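**Store credit as attendance incentive: regular rate and withholding**

**tillrec_mw**
19/10/2024

Looking for input from anyone who runs payroll for a multi-store retailer. We took over processing for Bresthorpe (general merchandise, hourly store staff, single state) at the start of August. They pay a weekly attendance incentive of $30 to every hourly associate who has no unexcused absences and works at least one scheduled shift. The incentive isn't paid in cash. It loads to an associate card, administered by Ulloa, and can be spent only at Bresthorpe stores.

The previous processor set it up in Jundora as a memo code. It prints on the stub, doesn't feed taxable wages, and doesn't feed the overtime base.

My reading is that both settings are wrong, but the client's HR manager says the code was set up that way on purpose because the credit is "a form of employee discount." Before I open a correction I want to be sure of three things:

1. Is the credit taxable when loaded or when spent?
2. Does it go into the regular rate?
3. If yes to 2, has anyone gotten Jundora to handle a non-cash earning in the overtime base without also paying it out in net?

**gl_recon**

1. When loaded, if the associate can use it right away. It has a fixed dollar value and it's paid for showing up to work. Treat it as wages.
2. Yes. Attendance bonuses promised in advance are nondiscretionary. Paying in store credit instead of dollars doesn't change the category.
3. No idea, we left Jundora years ago.

**halfday_harris**

Disagree on 2, or at least I'd slow down. There's an exclusion from the regular rate for gifts and another group for things that aren't pay for hours worked. Employee discounts on goods the employer sells are specifically in the second group. If the card can be used only in the employer's own stores, the cost to the employer is the wholesale cost of whatever the associate picks. Functionally that's a discount of 100 percent up to a cap.

I've seen this argued and I wouldn't assume HR is wrong just because the setup is unusual.

**gl_recon**

A discount reduces the price of something the employee chooses to buy, and it's available whether or not that person had a perfect week. The card has a face value and an earning condition. Take away the earning condition and you might have something to talk about.

The gift exclusion fails for the same reason. A gift can't be measured by or depend on hours, production, or efficiency. Perfect attendance is the textbook example of a bonus that goes in.

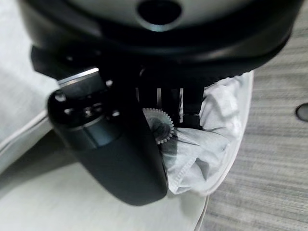
On the tax side, the discount exclusion has its own limits and a fully discounted item goes past the gross profit percentage anyway. So even if you win the label argument, part of it is still taxable and now you have to track what was bought. I can't think of a reason to want that.

**tillrec_mw**

The earning condition is in writing. It's in the handbook, with the dollar amount and the list of absence codes that disqualify the week. There is no manager discretion in it at all. The load file is generated from the timekeeping system and goes to Ulloa on Monday.

**Cengiz Dursun**

I handle this for a grocery client based in Voscombe with close to the same design, so I'll work the numbers. Assume an associate at $16.00 per hour who works 45 hours in the week and earns the $30 credit.

| Line | Credit excluded | Credit included |
|---|---|---|
| Straight time, all hours | $720.00 | $720.00 |
| Credit | not counted | $30.00 |
| Total remuneration | $720.00 | $750.00 |
| Regular rate | $16.0000 | $16.6667 |
| Half-time premium, 5 hours | $40.00 | $41.67 |

Shortfall is $1.67 for that week. The premium itself has to be paid in cash. Do not let anyone talk you into adding it to the card.

Because the credit is weekly and the workweek is known, there's no allocation problem. Monthly or quarterly incentives have to be spread back over the weeks they were earned in, and most of the errors I see are in that step.

Check your state too. Some states divide a flat bonus by non-overtime hours only and use a full time-and-a-half multiplier on it. The result is several times larger than the federal one.

**tillrec_mw**

State follows the federal method. Thanks for the table, it matches my test sheet to the cent.

**halfday_harris**

$1.67. How many weeks are we talking about? At some point the cost of the correction is bigger than the correction.

**tillrec_mw**

I pulled the lookback this morning. 1,541 overtime workweeks with a credit loaded, going back two years. Recomputed premium owed is $3,520 before any interest. Average is higher than Cengiz's example because a good share of those weeks are inventory weeks with more than five overtime hours.

**halfday_harris**

OK, that's small enough that they should just pay it. I still think the discount argument has more in it than people here allow, but I wouldn't spend legal fees on it at that number.

**gl_recon**

It's a small number if they pay it on their own schedule. Add an equal amount in liquidated damages plus the other side's attorney fees and it stops being small. They should also have counsel look at the lookback period. Two years is the normal one, three if willful, and once you've sent them an email saying the code is wrong, the clock on "we didn't know" is running.

**stubline**

Jundora question first, because no one has answered it. You need two codes, not one.

- Earning code, type Taxable Non-Cash. Set "Include in OT base" to Yes and "Hours weighting" to None. This puts the dollars in the numerator without adding hours.
- Offset deduction code, post-tax, same amount, linked to the earning. This removes the credit from net.

If you use only the first code the associate gets paid twice, once on the card and once in the direct deposit. We did this on a test company and it looked fine on the register until we compared the ACH total.

The memo code can't be edited into either of these. End-date it on the last day of a workweek, and don't reuse the code number or the history reports will merge the two.

**tillrec_mw**

That's the piece I needed. Does the offset fire when there's not enough cash pay in the check to cover the taxes on the credit? Example: associate works one four-hour shift, has approved unpaid leave the rest of the week, still qualifies for the $30.

**stubline**

Offset is limited to the amount of the linked earning, so it always fires in full. Taxes come out of whatever cash is left. Four hours of pay will cover it unless there's a garnishment or a big medical deduction. Put the tax ahead of voluntary deductions in the priority table and let the arrears function pick up the medical.

The case that breaks is a late load. If Ulloa posts a missed week after the final check, there's a taxable earning and no cash. We handle those by manual check with a small gross-up.

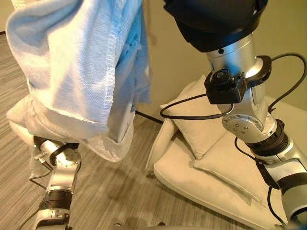
*Blue terry towel over the left arm.*

Also ask Ulloa for a load confirmation file and not just the acknowledgment. The acknowledgment counts records received. It doesn't tell you which cards rejected. You want taxable wages to match what posted.

**gl_recon**

Agree on the confirmation file. Two more items for the list:

- Expiration. If unused balances expire and the credit is wages, some states will treat the expiration as a forfeiture. Find out what the card terms say.
- Minimum wage. Look at whether anyone's cash rate was set low on the theory that the card makes up the difference. Don't count it.

**tillrec_mw**

Lowest cash rate in the file is well above the state minimum, so the second one is clear. On the first, card terms say balances expire 12 months after last activity. I'll send that to their counsel with the rest.

**Cengiz Dursun**

For the tax correction, split it by year. Current year goes through as adjustment earnings and the quarterly returns that are already filed get amended. Prior years need corrected W-2s, and the employee share of Social Security and Medicare for those years is a separate discussion, because the client can either collect it or pay it. If they pay it, that payment is itself wages. Most clients choose to absorb it once they see what collecting from former employees involves.

I'd run the overtime correction first as its own off-cycle batch with its own code. Mixing it with the tax adjustment makes the stub unreadable.

**halfday_harris**

Alternative nobody has raised: convert the credit to cash. Same $30, ordinary bonus code, keep the normal employee discount next to it. Ulloa fee goes away, the load file goes away, and so does the expiration question.

**gl_recon**

Agree with that one.

**tillrec_mw**

I raised it on the first call. Merchandising likes the card because the money comes back through the registers, so it's staying at least through the end of the year. New codes go into the test company Monday. I'll post the register comparison when I have one clean cycle.

**stubline**

Run one with a mid-week rate change in it. The weighted average screen rounds to two decimals unless you change the setting under Company > Rates, and it defaults back after every release.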